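Clearing a Carpeted Utility Corner: Sorting, Hanging and Floor Recovery

This procedure covers a small area of a room where work clothing, bags, hand tools and odd parts have built up on a carpeted floor. It assumes one person, no new furniture, and one free wall. It was first written up for the store room at Irumville and has been revised since, mainly in the section on wall hooks.

What you need

One bucket with a wide rim
One bin for items that stay in the corner
Two empty bags, one for laundry and one for trash
Adhesive hooks, rated for the garments you intend to hang
Isopropyl alcohol and a clean lint-free cloth
A pencil and a tape measure
A flat sheet of cardboard
A vacuum cleaner with a crevice tool

Do the wall first. The adhesive needs time to set, and that time can be used for the floor.

Step 1. Choose the hook position

Hold the longest garment against the wall by its neck loop. An apron hangs lower than most people expect, and the hem should end above the baseboard. A hem that touches the carpet picks up lint and will be stepped on. Mark the loop height in pencil, then check the length again with the garment fully unfolded.

Use one hook per garment. Two aprons on one hook hide each other, and the lower one gets pulled off with the upper. If you have several to hang, leave 18 inches between hooks so that the bodies do not overlap.

Keep the hook clear of any door swing and of the front edge of any shelving.

Step 2. Prepare the wall and mount the hook

Wipe the marked spot with isopropyl alcohol. Do not use a household spray cleaner, as most leave a film that weakens the bond. Let the spot dry completely. Fresh paint needs longer than people allow; check the paint can for the full cure time and the hook package for the waiting period, and use whichever is greater.

Peel the liner, place the hook, and press firmly for as long as the package states. Press at the top and bottom of the plate as well as in the middle. Leave the hook unloaded for the specified time. We had one hook fail in March at Irumville, and the cause was a full set of keys left in an apron pocket. Empty all pockets before hanging anything.

Textured wallpaper and bare masonry do not hold adhesive hooks reliably. Use a screw-in hook with a suitable anchor there – and check for wiring first.

Step 3. Lift small items before moving cloth

Small hard items on a speckled carpet are easy to miss, and dark ones disappear next to dark clothing. Pick them up before you touch the clothes. If a pile is dragged across them they end up inside sleeves and folds, and from there they go into the washing machine.

Work from the wall outward. Carry the bucket with you and drop each item in as you reach it. Do not try to identify parts at this stage. Sorting on the floor doubles the time and puts your knees on whatever you have not picked up yet.

If there is a cloth over the rim of the bucket, take it off first and put it with the laundry. Cloth on the rim blocks the opening, and small pieces can lodge in it.
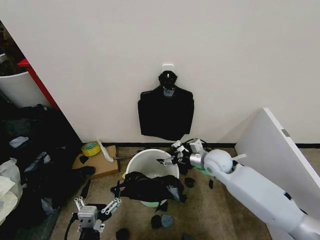

Photo: Sławomir Nowicki / Pollska

A garment on a hook takes up wall, which is normally free, while the same garment in a heap takes up floor. The black apron or bib on the white adhesive hook is at a good height, with its lower edge just above the baseboard. The dark clothes in the heap at the left are the next job, once the small pieces near the bucket are up.

Step 4. Break down the clothing pile

Take items from the top, one at a time. Shake each one over the floor, check the pockets, and assign it to one of these groups:

Wash
Hang
Fold and store
Discard or cut up for rags

Black and dark gray fabrics are hard to tell apart in a heap, particularly under a single ceiling light. Bring in a work light if needed, or carry the pile to a window. Pull out anything pale as soon as you see it and bag it separately. One light-colored item in a dark load will usually come out gray.

Shoes do not belong in any of the four groups. Pair them and set them against the wall. A single shoe goes on the shelf until the pile is finished, as the other is often at the bottom.

Cotton work clothes with no grease on them can be washed together. Anything with solvent or oil on it must be kept out of the dryer. Lay such items flat outdoors until the smell is gone, then follow the care label.

Eugeniusz Wasilewska, who maintained the original Irumville sheet, recommended tying the laundry bag once it is three-quarters full. Bags filled to the top tear when lifted, and they do not stand up on their own.

Step 5. Use cardboard as a tool base

A flat piece of cardboard on the carpet gives tape and plastic tools a clean surface while you work. Carpet fibers stick to the side of a tape roll, and the first turn is then useless. Lay the roll flat on the board. Stand spatulas and scoops against the wall only for the duration of the job, as they slide on a painted surface.

When the corner is clear, write the contents of the bin on a strip of the tape and put it on the bin front. Yellow tape with black marker can be read from the doorway. Replace the cardboard when it gets damp or starts to curl.

Step 6. Sort the bucket

Tip the bucket out onto a table covered with an old towel. Group the parts by what they belong to. Anything you cannot identify goes into a small lidded box marked with the month. If it has not been claimed by the time the box is full, discard the contents.

Step 7. Clean the floor

Vacuum the open carpet in two directions, then run the crevice tool along the baseboard. Dust collects in the joint between baseboard and carpet, and a black baseboard shows it clearly. Wipe the baseboard with a barely damp cloth. Avoid soaking the carpet edge.

Put the bucket back empty. A bucket with anything in it gets used as a bin within a short time.

Maintenance

Check each hook monthly by pressing on the plate. If a corner lifts, remove the hook and start again at Step 2 with a new strip. Used strips cannot be restuck.

Cloths used for wiping should go straight to the laundry bag. If they must dry first, hang them on a separate hook.

Revision notes

Hook spacing changed to 18 inches. Solvent note added to Step 4. The Zandolance shelf layout has been moved to its own page, along with the Hirvonen bin labels.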